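Home Forums Soaring Ground Ops Classifieds Log in

Print this thread | E-mail this thread

Steel or synthetic on the winch?

slackline57
Posted 11 July 2024

Our club at Bronberg has reached the stage of summer where everyone stops flying and argues about rope. We have an elderly Brullitz winch with 2 drums, both still on steel. The left drum's cable has done 898 launches and looks like something you'd pull out of a harbor. I spliced it twice in one morning last month and was thanked by being handed the splicing kit permanently.

A dealer has quoted us $3850 for enough Lavent synthetic to do one drum, fitted. Half the members want it yesterday. The other half say steel was good enough for them when they soloed, and these are the same people who are mysteriously at lunch when it breaks.

Has anybody run steel on one drum and synthetic on the other for a season? Is that sensible or just a way of having two sets of problems?
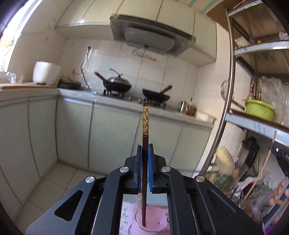
downwind_dora
We ran mixed drums for a year and I wouldn't do it again. The driver gets used to one and then has to remember the other. Synthetic is so much lighter that the glider is off the ground and climbing while you're still thinking about the throttle. We had some very brisk launches and one very quiet student. Do both or wait until you can afford both.

11 likes Reply Share

thermal_skeptic
Disagree. We have mixed drums and the world has continued to turn. Put a big colored board next to the lever saying which drum is live, brief the drivers, and do check launches with each of them on the new rope before they touch a student. If your drivers can't cope with that, rope isn't your problem.

What I would question is the price. Does it include new guillotine blades? The ones that go through steel beautifully may only chew on synthetic, and you don't want to find that out with a glider attached.

6 likes Reply Share

slackline57
It does not include blades. It includes "fitting", which I now suspect means a man and a sandwich. I'll ask.

Should have said what the field is like, too. The first 100 yards in front of the winch are gravel, then it's grass all the way to the launch point. The steel doesn't care about the gravel. I'm told the synthetic cares very much.
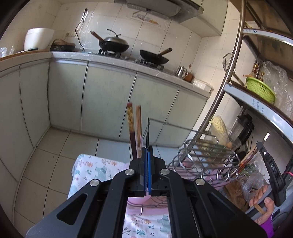
We could move the winch forward onto the grass and lose a bit of height, but then it's sitting in the soft patch, and I was there the last time we had to tow it out of the soft patch. The tractor went in after it. We flew exactly one launch that day and I believe it was me, to four hundred feet and straight back around.

3 likes Reply Share

oldcable
Gravel will eat it. The club over at Yu dragged theirs across a taxiway for a season and it came back looking like a cat. Lay old conveyor belt over the gravel, pinned down at the edges. Quarries will practically pay you to take the stuff away. Check the pins every morning before the first launch, and keep the parachute and strop off it.

And steel is still fine, by the way. I've been splicing it for years and have most of my feeling left in both hands.

14 likes Reply Share

downwind_dora
oldcable, you're the best advertisement for synthetic I have ever read.

22 likes Reply Share

thermal_skeptic
Conveyor belt is a good call. I still say one drum first. See how it wears through August, look at the log, then decide on the second. And get the winch maker's view on the drum itself, in writing. Synthetic goes on under tension and can squeeze an old drum harder than it was built for.

slackline57
The maker's view will be interesting, as their phone number on the plate has five digits. I'll try anyway. Blades, belt and drum are going on the list for the meeting, where we'll presumably spend an hour on whether the colored board should be red or yellow.

Shares 4 Comments 8 Older thread Newer thread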